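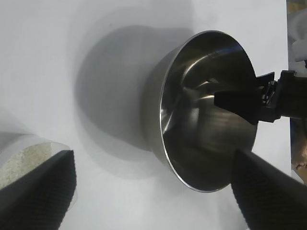
We are looking for people who cook or bake at home and who would like to use one of our mixing bowls in their own kitchen during the month of August. Pálfi is a small company for kitchen goods in the village of Bodon, and until now we made mostly ladles, sieves and baking trays. The bowl is a new thing for us. It is made of stainless steel, deep and round, with a thin rolled rim, brushed matte on the outer wall and polished on the inside so strongly that it works nearly like a mirror. We like this combination very much, but we have looked at it for a long time and we are perhaps not the best judges anymore. We would like to hear from people who whip egg whites on a Sunday, who wash salad, who knead dough by hand, and who have their own opinion of what a bowl must do.

What you would do

You receive one bowl and one small notebook. For four weeks you use the bowl as you would use any other bowl in your home. Please do not cook special dishes for us. If you make pancakes three times a week, then make pancakes three times a week. If you only mix a salad in it, we want to know also this.

In the notebook you write a few lines each time you used the bowl: what was in it, what tool you had in the other hand (whisk, spoon, electric mixer, only fingers), how you cleaned it, and anything that bothered you. It can be short. "Rim good to hold, bowl turned around when I mixed quickly" is already a very useful sentence for us.

There are four matters we ask everyone to pay attention to:

- The rim. Is it comfortable when you hold the bowl tilted with one hand and scrape out the dough with the other? Does water stay under the roll after washing?
- The inside. Do you see scratches from a metal whisk, and do they disturb you?
- The outside. A brushed surface shows fingerprints differently than a polished one. Please write what you notice after one week and again after four.
- The place in the cupboard. Does it go inside the bowls you have already, or does it stay on the counter all the time?

At the end there is a conversation in person, one hour and a half at most, in our showroom kitchen in Bodon. There will be two or three other participants at the table with you. Coffee and something sweet is offered, and yes, it will be mixed in the same bowls.

Who can apply

You must be 18 or older and live near enough that you can come to Bodon one time without too much trouble. You do not need to be a good cook. In the last test, which was about a sieve, the most detailed notebook came from a man who had learned to cook only that winter.

We have 21 places. We would like at least some participants who have weak or painful hands, and some who cook for five or more people every day. Please mention it in your application if this is your situation. Left-handed persons are also very welcome.

You can not take part if you work for another producer of kitchen goods. We are sorry if you have an allergy to nickel — in this case please do not apply for this test.

What you receive

The bowl stays with you. In addition you get 25 euros for the four weeks and for the conversation, paid in cash on the day when you come with the notebook. Travel by bus or train is paid back if you bring the ticket. For travel by car we unfortunately can not pay.

If you stop in the middle, please tell us and send back the notebook, even if it has only one page. You keep the bowl anyway. The money we can give only for the full four weeks.

What happens with your notes

The notebooks are read by three persons: Viktória Dudás, who is responsible for the test, Bence Szénási from the workshop, and me. Your name is not written on the notebook, only a number. If we want to print a sentence of yours in our catalog, we ask you first, and you may say no. We keep the notebooks until the bowl is in production and then we destroy them, unless you want yours back. For the sieve several people wanted this, they had written recipes in it.

We do not take photographs in your home and we do not visit you.

How to apply

Write to us on paper or by e-mail. There is no form. Please tell us:

- your name and how we can reach you
- how many people you usually cook for
- what you use your present bowls for, and which material they are
- if there are days in August when you are away
- why you would like to do it (two sentences are enough)

A photograph of your favorite bowl is nice to have but it is not necessary.

We choose in a way that different kinds of kitchens are represented, so please do not be disappointed when it does not work this time. For the sieve we received 132 letters and had to say no to most of them. Everybody gets an answer, also a negative one.

Participants collect their bowl at the showroom in the last week before the test begins. If you really can not come, we send it by mail. It is packed in its carton with a cotton cloth — please keep the carton until the end, in case you must return the bowl for a fault.

Questions about the test go to Viktória. Questions about the steel, the thickness or the dishwasher go better to Bence, he likes to be asked.

With kind greetings from the workshop,
Katalin Pap
Pálfi, Bodon
29 March 2018

3 comments

Tímea Kocsis
Is it allowed that two people from the same household share the notebook? My husband makes all the bread and I do all the rest, so we would use it for quite different things.

Viktória Dudás
Dear Tímea, yes, with pleasure. Please use two colors of pen or write an initial at each entry. The payment is still for one household. I look forward to your letter!

Arsalan Ghumman
I was in the sieve test and I can recommend it, the conversation at the end was very pleasant. One wish from my side: please make a mark for the liter on the inside. I know it would interrupt the polished surface, but I always look for it and my old bowl has one. May I apply again or do you prefer new people?

Pálfi kitchen goods, Bodon | Contact | © 2018 Pálfi | Back to top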